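The Second Gripper

I was on my third coffee when Madalena told me we'd be swapping grippers again, and I may have said something unkind about her ancestors. It was a Wednesday in June and the lab was already sticky by ten. We had two grippers to compare, the Tesitz and the Molell, and Kakberg wanted one name by dinner. One! After 200 tries each!

The job sounds so easy when you say it out loud. Reach over, get the mug by its handle, lift it off the coffee maker. My nephew could do it when he was two (he'd drop it, but so did the Tesitz).

"It's the fingers," Madalena said. "They're too fat."

"They're fine," I said. "It's the angle."

We'd been having this conversation since spring, and I think we both kind of loved it. Anyway, I bolted on the Molell, looped the cable out of the way as best I could, and sent the arm to its waiting spot beside the machine.

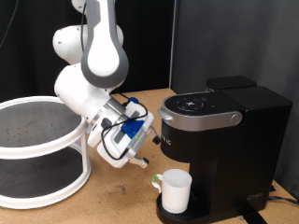
Try 1

It missed. Madalena wrote "missed" on the sheet in her beautiful handwriting and underlined it, which I felt was a bit much.

"Bring it in lower," she said.

"I'm bringing it in lower."

"Lower than that."

Try 40

By now we were sharing a bag of pretzels and she'd taken her shoes off. The Molell had started to get the hang of it, or I had. It came in slow, closed on the handle, and up went the mug, steady as anything. I whooped! I'm not proud of it, but I whooped, and Lwazi stuck his head in to see who'd gotten hurt.

"Your fat fingers never did that," Madalena said.

"They were never my fingers."

"You picked them, Obsa. You wrote Kakberg a whole page about them."

I had, too. I ate a pretzel and set up the next one.

Try 200

It was dark out when we finished, and dinner was long gone. She turned the sheet around so I could read the totals, and she didn't say a word, she just sat there with her chin on her fist, waiting.

"Okay," I said. "But the angle helped."

"Write that down," she said, and she handed me the pen.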